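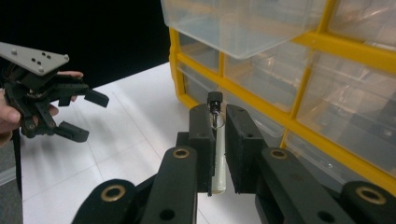 Ticket 307
Product: Povico hand gripper kit, foam pads
Status: Open (reopened by customer)
Opened: Oct 8, 2018

Customer:
We are in the trial period with two of these and I can't sign off on them yet. The product page says the foam pads hold "any small glassware without slip." We handle small vials with screw caps. Out of 100 picks from the drawer organizer, 14 vials turned or slid down in the pads before we got them to the tray. I don't call that without slip. Pads were new out of the bag. What are we doing wrong, if anything?

Dakent Support:
Thanks for the report. Please wipe the pads with a dry lint-free cloth and check that both fingers close parallel. Grip the glass below the neck and keep the pads off the cap. Let us know the result.

Customer:
Wiped, checked, fingers are parallel. We were already gripping below the cap. Ran another 100, same operator, same vials. 11 bad. Better, but I could get that much from the operator having had more practice, so I'm not giving the cloth any credit.

Dakent Support:
Could you check the bushings in the linkage arms for side play? Hold the base still and rock one finger. Any click means a loose bushing.

Customer:
No click on the first unit. Slight click on the second, left arm. The slipping was all on the first unit, so I don't see how this explains it. Please send a bushing for the second one anyway.

Dakent Support:
Bushing is on order, part 239. For the slipping we suggest the Daza pad set, which is firmer and sold separately.

Customer:
I'm not buying a second set of pads to find out whether the first set does what your page says. Send a pair on loan and I'll run the same test. Also, does anyone have slip numbers for filled vials? The Brukuvel sheet you linked in April only lists empty ones, and we never move them empty.

Dakent Support:
Loan pair approved. We have no figures for filled vials and have asked Povico.

Customer:
Fine. Leave this open until I've run them.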